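Section 5. Setting up the work table and placing the white unit

Read the whole section before you start. Takes one person if the table is already where it's staying. If not, get help, the Privodwood top is heavier than it looks.

Before you begin

Have these ready:
Soft cloth, 2 (one dry, one damp)
Dish soap, a drop
Felt pads from the Galholm bag
Pencil
Parts sheet 2951

If the felt pads are missing, don't use rubber ones. Rubber leaves a mark on a light wood top and it won't come out. Call Rochelle Bright in the Prendergast parts room and she'll put a bag in the mail.

5.1 Table

1. Put the table where it's going to live. Away from the heater, out of direct sun if you can.

2. Check that it doesn't rock. Push down on each corner. If it rocks, turn the foot under the low corner until it stops. Hand tight only.

3. Wipe the top with the damp cloth, following the grain. Then the dry cloth right after. Don't let water sit.

4. Clear everything off the spot you'll use. Crumbs and staples get under the unit and scratch the top when you slide it.

NOTE: Grain pattern varies from top to top. Wavy lines and long ovals are normal and not a fault. Please don't send it back for that.

CAUTION: No bleach, no scouring pads, no furniture polish. Polish makes the top slippery and the felt pads let go.

5.2 Placing the unit

1. Lift the unit out of the carton from underneath, both hands. Never by the upright wall. It flexes.

2. Turn it over onto a folded towel. Stick one felt pad near each corner of the base. Press and hold for a slow count of 5. Leave it upside down while you put the carton away, the glue needs a little time.

3. Turn it right side up and set it on the table. Rounded lip toward you, tall wall at the back.

4. Leave a hand's width of bare wood in front of the lip. You'll want somewhere to rest your wrist, and the lip gets knocked if it hangs near the table edge.

5. Check the front lip. It should sit down on the wood with the recessed panel just behind it, a bit lower than the lip.

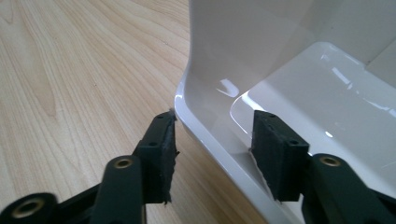
6. Run a finger along the lip. Any rough spot or leftover mold line, stop and note it on sheet 2951 before you go on. Smooth all the way, carry on.

7. Mark the front corners on the table with light pencil ticks. Makes it easy to put the unit back after cleaning. Ticks come off with the damp cloth.

NOTE: The white finish is very shiny and picks up every light in the room. Bright streaks on the panel are usualy just reflections. Move your head. If the streak moves too, its glare. If it stays put, it's a smear or a scratch. See 5.3.

CAUTION: Don't drag the unit, even with the pads on. Lift, move, set down.

5.3 Cleaning the white parts

1. Damp cloth, one drop of soap. Start at the top of the upright wall, work down the curve and into the panel.

2. Go along the inside of the lip last. Dust packs into that line and the rounded corners. A cotton swab helps.

3. Dry right away. Water spots show badly on this finish.

4. Lift the unit and wipe the wood underneath before you put it back on the ticks.

Do not use glass cleaner or anything with alcohol in it. The older Rurnimer spray is fine on the table but NOT on the white parts, it clouds them. Replacement felt pads are on the March price list.

Go to Section 6 for storage.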